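Gripper opens early over basket, fruit dropped from height

Kornél Boros
Wednesday

We run a two-finger electric gripper on a Zerari arm, putting fruit into a plastic basket on a gray table. Force limit is at 80 percent. Most placements are fine, but every so often the fingers open well above the basket floor and the piece drops. No fault is raised. The controller log only shows "contact detected, release" with event code 3948. Camera calibration was redone in March. Basket with the apple in it and the red fruit still out on the table:
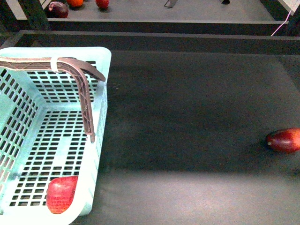 2 replies

Svitlana Koval

3,948 is the contact event, so the release is doing what it was told. The question is what it touched. Your basket has a folding handle that runs along the back rim and then down inside near the right. If a finger brushes that on descent, the wrist sensor reads it as the floor.

Move the drop point toward the front of the basket, away from the handle. Then gate the release on height as well as force: ignore contact until the tool is within 100 mm of the taught floor position, and treat anything earlier as a collision stop. Do not simply raise the force threshold. That hides the symptom and you will bruise fruit or bend a finger. Test at reduced speed with the guard closed.

Check the tool payload too. A wrong mass gives a false contact when the arm decelerates.

Oduor Kombo

Had the same on a Tradmont cell. Swapped the basket for one with no handle and it went away. Never found out if it was the payload.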